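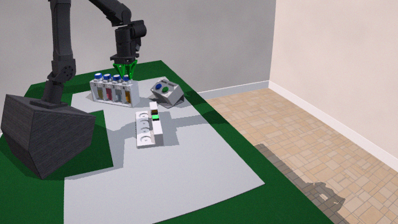
Reviews > Kitchen > Spice Storage

The Andholm spice rack, six months in

I have wanted a proper spice rack for as long as I've had a kitchen, and when my neighbor Firouzeh Zarei gave me a bag of her Rashti dried limes (wonderful in a stew, if you've never tried them!) I had no place left to put them, so I finally went ahead and ordered the Andholm. It holds 30 jars on 6 shelves, and it came in May with the screws, the wall plugs and a little sheet of labels that I managed to stick on crooked.

Putting it up took me 25 minutes, and that includes looking for the level, which was in the car. The shelves slide in from the side and feel snug. I do wish the bottom one were taller – my big jar of cinnamon sticks has to live on the counter, next to the Hatport pepper mill I've loved for years.
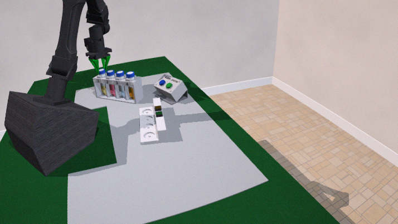 Living with it

Cooking every night has gotten easier, and I mean that. I can reach for the cumin without knocking over the paprika, and my husband can find the oregano by himself now. The jars seal well enough, though the lids are a bit stiff if your hands are greasy. I wash them by hand and the print on the glass still looks fine.

I did look at the Kavutura carousel first, and it's a pretty thing, but it takes up counter space I don't have. If you do have the room, and you like to spin for your nutmeg, it may suit you better. I'm keeping the Andholm, and I've already asked my sister if she wants one for her new place.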